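I have been meaning to write about dishwashing for a long time, and by that I mean washing dishes by hand, in a sink, with a window over it if you're lucky. We moved into the house on Pemska Lane in May, and it came with a dishwasher that made a sound like a wagon going over gravel and then quit for good before the boxes were unpacked. The repair quote was 300 dollars. A new one, a perfectly ordinary one, was 702 with delivery, and that was before anybody had looked at the pipes. So we said we'd wait until after the holidays, and now it is after the holidays, and I find I don't want one.

I grew up washing dishes with my grandmother, who had very firm ideas. Glasses first, while the water was clean, then silverware, then plates, and the pots at the end when you no longer cared what the water looked like. She ran it so hot that I used to dip one finger and run away. She washed and I dried, and the towel had to be a flour sack towel because anything fluffy left lint on the glasses, and she would hold a glass up to the light bulb and hand it right back to me if it had so much as a thread on it. I don't think I ever once got through a whole Sunday dinner's worth without having something handed back!

What I remember most is that she talked. She wasn't a talker the rest of the day. She'd sit through a whole meal with all of us yelling over each other and say nothing but "pass the beans," and then we'd get to the sink and out it would come, the whole history of the family, who had stopped speaking to whom and over which piece of furniture. I think it was because neither of us had to look at the other. You look at the plate. I've since noticed the same thing in cars.

So when our machine died I thought, well, I know how to do this. And I did, more or less, but it took me a good while to get back into the swing of it. For the first few weeks I let everything pile up until bedtime and then stood there feeling sorry for myself. My husband would come in and offer to help and I'd say no in a voice that meant yes. The trick (if it's a trick) was to do the dinner dishes right after dinner, before anybody sits down on anything soft. It takes us 15 minutes on a normal night. I set the oven timer once out of pure stubbornness, to settle an argument, and 15 it was, with the counters wiped.

I've also gotten fussy about equipment, which I suppose runs in the family. I tried the scrubby kind of sponge that takes the finish off everything, and a wooden brush I loved until the bristles went flat, and a knitted cloth from the church sale that smelled like a pond after two days. I'm back to a plain soft sponge for nearly everything and a stiff brush for the pots. The other thing I'd tell anyone is to give the sponge somewhere to drain. Mine used to lie in a puddle at the back of the sink and I was throwing one out every week. Any little tray with slats in the bottom will do, so long as the air can get underneath. 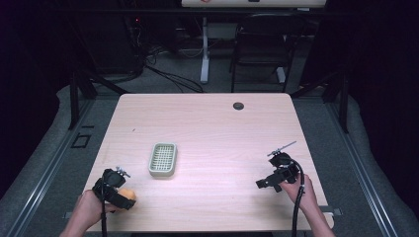
Chrysanthi Zervas wrote back after my last post to say that I was being far too romantic about all this, that she had raised four boys without a dishwasher and would not wish it on a soul, and that the day hers was installed she pulled up a kitchen chair and listened to it run from start to finish with a cup of coffee in her hand.

I laughed out loud at that, and then I thought about it for the rest of the afternoon, and she's right, of course. There are only two of us most nights. It's a very different thing to wash up after two people who had soup than to wash up after six people who had spaghetti, and my grandmother, if I'm being fair to her, had a granddaughter drying and two daughters putting away. When all the cousins came for Thanksgiving this past year I was at that sink until I couldn't feel my feet, and there was nothing in it that I'd call peaceful. The roasting pan sat out on the back step overnight with a cookie sheet over it, and I finished it the next morning in my bathrobe.

But I did get my nephew next to me for the last half hour of it, with a towel over his shoulder. He's 14 and he mostly answers questions with one word. I washed and he dried, and somewhere in the middle of the dessert plates he started telling me about a girl in his band class, and how he'd been asked to switch from clarinet to bassoon and didn't know whether it was a compliment. We went all through it. I gave him back one glass with a smear on it, just for old times' sake, and he held it up to the light exactly the way she used to, though he never met her.

We still have the dead dishwasher, by the way. I keep the big mixing bowls in it, and the cookie sheets stand up nicely in the bottom rack. My husband says that when we sell the house we'll have to put a working one in or no one will look at the place, and I expect that's so, and we can talk about it then.

A couple of you asked what I use on the cast iron. Hot water, the stiff brush, and then back on the burner until it's good and dry, with a little oil rubbed in while it's warm. I know there are people who feel strongly about soap one way or the other. A drop now and then has never hurt mine. And for tea stains in mugs, a spoonful of baking soda and a damp cloth, and a little patience - they do come out.

Next time I want to get to the bread box, which I promised before Christmas and then forgot all about.

Questions or recipes? Use the contact page | © 2019 All rights reserved | Back to top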